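Call for Participants: Household Laundry and Fabric Care Study

Zumdale Institute for Home Textiles
Posted February 24, 2023

The Zumdale Institute for Home Textiles invites adults living in the Jindo Valley area to take part in a study of how cotton towels and bed linens hold up under ordinary household use. The study is conducted at the Institute's Vuteck Building and is open to households of any size.

Background

Most published guidance on the care of household fabrics is based on laboratory washing, in which every load is identical. Home laundry is less regular. Loads are mixed, water hardness differs from one street to the next, and drying methods change with the weather. The Institute wishes to record what happens to everyday fabrics under these conditions and to compare the results with those obtained from its own test machines.

Who May Apply

Applicants must be 18 years of age or older and must have regular use of a washing machine, either at home or in a shared laundry room in the same building. Applicants may dry their laundry by machine or on a line; both groups are needed. Households that send all of their laundry to an outside service are not eligible. Persons with a known skin sensitivity to cotton or to unscented detergent should not apply.

Only one person per household may enroll. Employees of the Institute and members of their households may not take part.

What Participation Involves

Each participant will receive a set of bath towels and pillowcases, together with a supply of unscented detergent. The items are to be used and washed as the household would normally do for a period of 60 days. Participants will keep a short written log of each wash, noting the water temperature, the drying method and any other items in the load. No special equipment is required.

Two visits to the Vuteck Building are also required, one at the start of the study and one at the end. At the second visit, staff will weigh and measure the returned items and ask each participant to rate their softness by hand. Each visit lasts up to 2 hours. Evening appointments are available on request. 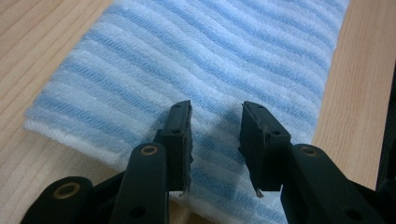 Payment

Participants who complete the study will receive $200, paid by check after the final visit. Those who withdraw early will be paid in proportion to the number of days completed. Parking at the Vuteck Building is free — please display the permit enclosed with your appointment letter.

Privacy

Names and addresses are stored separately from wash logs and are not shared outside the Institute. Participation is voluntary and may be ended at any time without explanation.

How to Apply

Application forms are available at the front desk of the Vuteck Building and at the Crăciun Street branch library. The Institute will enroll up to 500 households. Forms are reviewed in the order received, and applicants will be notified by mail whether or not they are selected. Forms that are incomplete or unsigned will be returned to the sender.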